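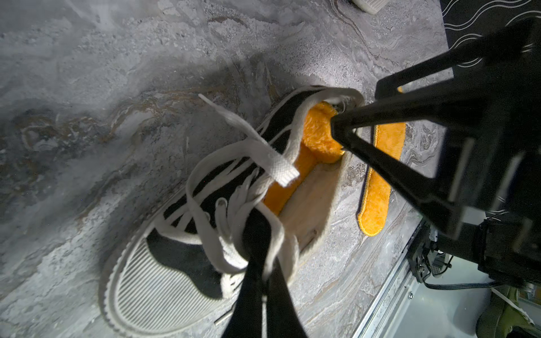 # Plomness Shoe Notes - README

Last updated: February

Hi! I'm Ross Guthrie, and I look after this folder. It holds my notes on taking canvas sneakers apart, cleaning them, drying them and putting them back together, plus a spreadsheet with 1,704 rows in it that I'll get to in a minute. Plomness is just the name of the folder. It was the name of a shelf first, and the shelf is where the shoes used to pile up.

I started writing things down after I put a lined sneaker through the wash with everything still in it - laces, insole, the lot - and ended up with a shoe that smelled like a pond for most of a week. So now I strip them first, every time, and I write down what I did.

## What's in the folder

- `notes/` - one text file per pair, in whatever state I left it
- `rows.csv` - the big spreadsheet, one row per thing I did to a shoe
- `laces/` - lengths, shapes, and which lacing pattern went back in
- `insoles/` - paper tracings I scanned, left and right kept apart
- `old/` - please don't use this, I only keep it so I can see what I got wrong

There are 22 pairs in the notes so far. Three of them only have a left shoe written up. I'll get there!

## The columns in rows.csv

`pair` is a short nickname, like "porch" or "blackcanvas". I tried using numbers and kept mixing them up.

`side` is L or R. If it's blank, I did both shoes together and wasn't fussy about it.

`part` is one of: upper, sole edge, toe cap, lining, insole, laces. I used to have "tongue" as its own part but folded it into upper. A few old rows still say tongue, and they're fine, just read them as upper.

`step` is what I did, in plain words. Unlace, pull, brush, wipe, soak, rinse, air, refit.

`time` is morning, afternoon or evening. I'm not standing there with a stopwatch.

`remark` is free text. Some of these are long and some of them are me complaining.

## How I take a shoe apart

Laces first. I loosen from the top and work toward the toe, pulling the slack up through each pair of holes before I try to get the ends out. Flat laces twist as they come and you'll get a heap of loops sitting on top of the shoe that looks much worse than it is. Don't yank. Find one tip, follow it back, and the rest usually falls open. If an aglet is split, I wrap it with a sliver of tape before it goes anywhere near an eyelet.

Then the insole. On a fuzzy-lined shoe the insole can be just as fuzzy as the walls, so it grabs on the way out. I lay the shoe on its side, slide two fingers in at the heel, get under the edge and peel forward slowly. If there's a stitched border, hold it by that and not by the fluff (I've pulled out a fair bit of fluff learning this). Some insoles are glued. If it won't lift with a gentle tug I leave it alone and put "glued" in the remark.

Once it's out, look inside. The base under a fuzzy insole is often a totally different color and material from the lining, and grit collects along the seam where the two meet. A dry toothbrush gets most of it.

## Cleaning each part

**Canvas upper.** Dry brush, then a damp cloth with a little dish soap. Black canvas shows every speck of lint, so I use a smooth cloth for it and never the towel that sheds. Let it dry out of the sun or it goes brownish over time.

**Rubber toe cap and sole edge.** Baking soda paste and an old toothbrush. If the toe cap has fine ridges, brush along them first and then across. Going straight across just packs the dirt in tighter. White rubber wants a second go more often than not, and I log the second go as its own row.

**Plush lining.** This is the part I'm careful with. Barely damp cloth, then a soft brush to lift the pile once it's dry. A bright lining can bleed - orange and red are the ones I worry about - so I press a white paper towel against it first and see what comes off. Whatever you do, don't put heat on it. The fluff mats down and never really comes back.

**Insole.** By hand in cool water, squeezed flat between towels, then left on a rack fuzzy side up. They curl a bit as they dry. Mine have always flattened out again once they're back in and I've walked on them.

**White laces.** A bowl of warm water and oxygen powder, overnight. I put them in a mesh bag after the great knot of pair "porch", which took me a whole Thursday evening to undo.

## Putting it back together

Insole before laces. I've done it the other way and you end up with your hand jammed in a shoe that won't open wide enough. Push the toe end all the way down, then smooth back toward the heel and feel for a ridge. If there's a ridge, pull it and start over.

I relace loosely and only snug things up once the shoe is on a foot. The three patterns I use are written out in `laces/patterns.txt`. Criss-cross is the default, so if the row doesn't say, it's criss-cross.

## Things that are a bit off

- Remarks from the early rows mix up "lining" and "insole". I've fixed the ones I can remember.
- The tracings of the pair called "fosthorpe" were scanned at the wrong scale, so don't cut anything from them.
- Kofler cloths and Kofler towels are two different things in my remarks. The towels are the ones that shed.
- If a drying time says "a while", I forgot to check.

## Using any of this

Go ahead! Copy the columns, use the steps, change the wording. If you add your own pairs, please start a new file and leave `rows.csv` as it is, mostly so my formulas don't fall over. And if you know a good way to fluff up a lining that's already gone flat, I'd love to hear it. I've tried a pet brush, a clothes steamer from way too close, and just leaving it alone, and the pet brush is ahead so far.

Related notes

- Pumau boot log (wool liners, no laces)
- Fosthorpe entryway: shelf and boot tray measurements
- Kofler cloths, washed and compared
- Lace lengths by number of eyelets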